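The Green Belt

I spent most of November thinking about a conveyor belt. Our sorting room got a long one in the spring, and I have been keeping notes on how to set it up so that small items get from one end to the other without trouble. A few people have asked for those notes, so I am putting them here.

The belt came secondhand from a packing shop in Korkcombe that was closing. I paid 492 dollars for it, plus 84 for a new belt surface from Grarnlow. They had blue, white and dark green. I picked the green. Most of what we sort is white or pale, and on the old white belt I kept missing things. 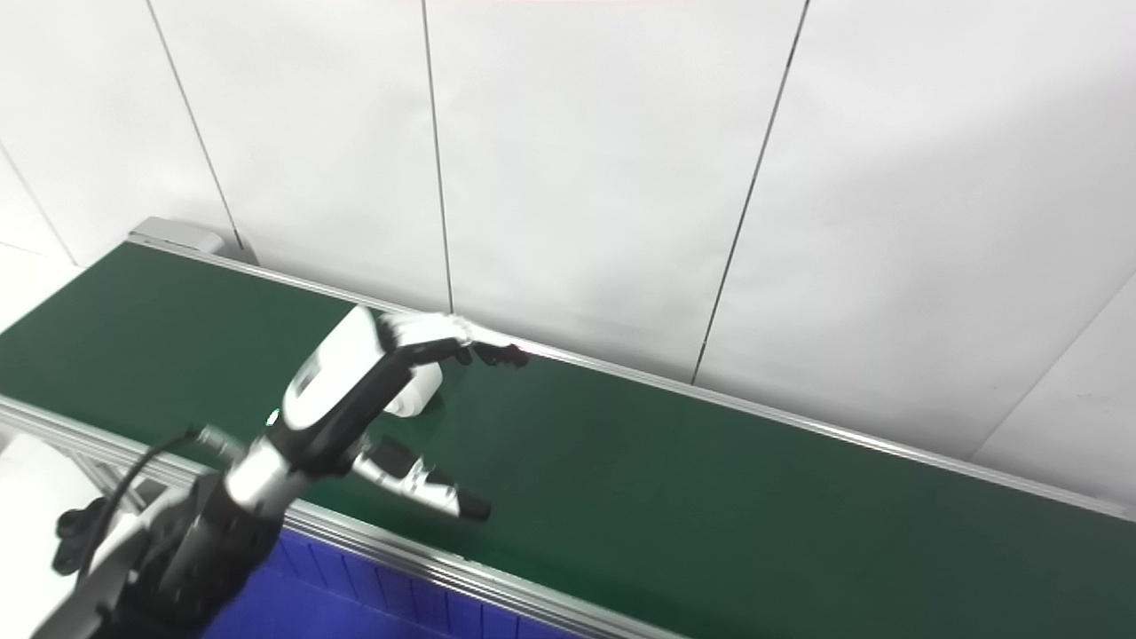 M. Jafarzadeh

The matte surface was a good choice. There is a little sheen where the light falls on the middle, but it doesn't bother me. The first sample I tried was shiny and I sent it back.

The aluminum rails took longer. One side of the belt runs right along the wall, and I had to put that rail on first because there is no room to get a wrench in later. I set it too tight the first time and it rubbed. Now I leave enough of a gap to slide a business card in, and I check it again when the heat comes on for the winter.

Small round things are the hardest to sort. A box stays where you put it. Anything shaped like a cylinder wants to roll when it ends up on its side, and it usually heads for a rail. I slowed the belt down and that helped more than anything else I tried. Putting things down near the middle helps too.

For cleaning I use a damp cloth and plain dish soap, then a dry cloth. The first week I used a spray cleaner from Vargate and it left streaks on the green that took two more washes to get out. The rails only need a wipe. Dust builds up in the corner along the wall, so I run a paintbrush through there at the end of the day.

I still need to replace the table at the far end. It stands 36 inches high, a bit lower than the belt, and things drop when they come off. The one I want costs 145 dollars, so it will wait until after the holidays.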